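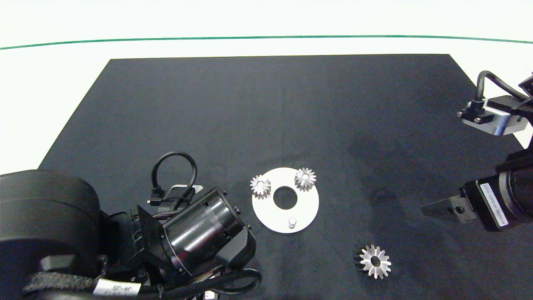

How to Set Up the Gravov Gear Task on a Two-Arm Bench

Filed under: Kits & Benches > Assembly Tasks

The Gravov gear task is sold as an add-on for the Barnard two-arm bench. It comes as a white ring plate, a bag of silver bevel gears in different sizes, and a license for the task software. The full package is $982. If you already have the Eltine control software from another Barnard kit, you can buy the parts and task files alone for $574.

This page covers setup from the point where both arms are bolted down, powered and talking to the controller. If you aren't there yet, do the Barnard bench guide first. Plan on one afternoon for everything below.

What you need

Two arms with the standard two-finger grippers
The dark mat that ships with the bench
The ring plate and gears
A 2.5 mm hex key
A soft cloth

Step 1. Clear and square the mat

Wipe the mat with a dry cloth. Dust and smudges show up on it quickly and the overhead camera can pick up the bigger specks as edges. You won't get it perfect and you don't need to. Set the mat square to the table and leave a strip of white tabletop showing past the far edge. The Eltine software looks for that line when it works out where the table is.

Step 2. Home both arms

Run "home all" from the Eltine menu with nothing on the mat. Watch the cable loops at the wrists while the arms move. A loop should stay slack through the whole motion. If one pulls tight, stop, give it more length at the last clip, and home again. Our left arm needed this, the right one didn't.

Close each gripper on a scrap of paper and pull. If the paper slides out, the finger bolts are loose.
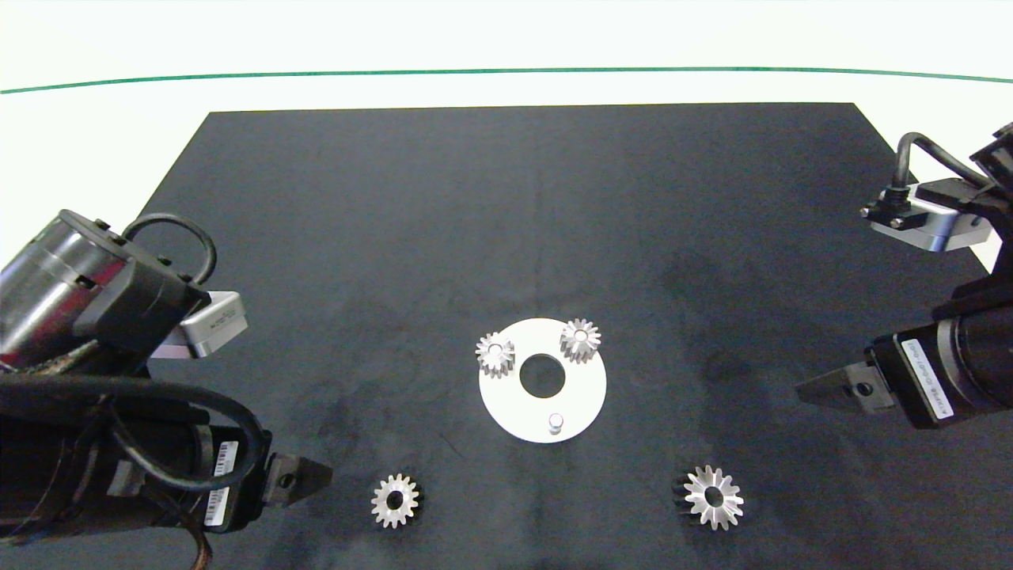 By the Pattinasarany bench desk | January

Step 3. Place the plate

Lay the ring plate flat near the middle of the mat, with the big round hole toward the center and the open pin toward you. Both grippers have to be able to reach the pin without crossing. Jog each one over to it by hand before you go on. If one arm stretches out nearly straight to get there, shift the plate toward that side and try again.

The plate has no clamp. It stays put well enough if the gripper comes straight down, and it slides if the gripper comes in at an angle. Gravov sells a clamp ring separately. We haven't tried it.

Step 4. Set the starting gears

Put one gear at the upper left of the plate and one at the upper right. Put the remaining gears on the mat on the near side of the plate, apart from each other, with room for a finger on both sides of each one. The task file expects them teeth up. A gear that is tipped on its side can be picked up too, but you have to switch on "allow tilt" in the settings, and it slows everything down.

Step 5. Teach the pick

Open the task file and choose "teach". Guide one arm down until the fingers are on either side of the smaller loose gear, close the gripper, and save the point. Do the same for the larger one. Keep the grip force at 6, which is the lowest setting that held for us. Higher settings made the teeth ride up the fingers and the gear came out crooked.

Step 6. Teach the place

Raise the gear well clear of the plate, bring it over the pin, and lower it slowly. The pin is short, so the bore has to be very nearly lined up before the gear will drop. Save one point above the pin and one at the bottom. The software fills in the rest.

Step 7. Run it

Start at quarter speed with a hand near the stop button. We ran the task 39 times over two sittings before raising the speed. Most of the misses came from the plate having moved a little between runs — put two small pieces of tape on the mat as corner marks and check them each time.

Is it worth the money?

The gears are well cut and the task files loaded without trouble. The printed instructions are thin and skip the tilt setting completely. At the full price we would want the clamp included. If you already own the software, the smaller package is a fair buy and gives two arms something useful to practice on. The manual's parts list also has the two gear sizes swapped, so go by the part in your hand.

Tags: bevel gears, two-arm setup, Barnard bench, Eltine

Contact us | © Pattinasarany. All rights reserved. | Back to top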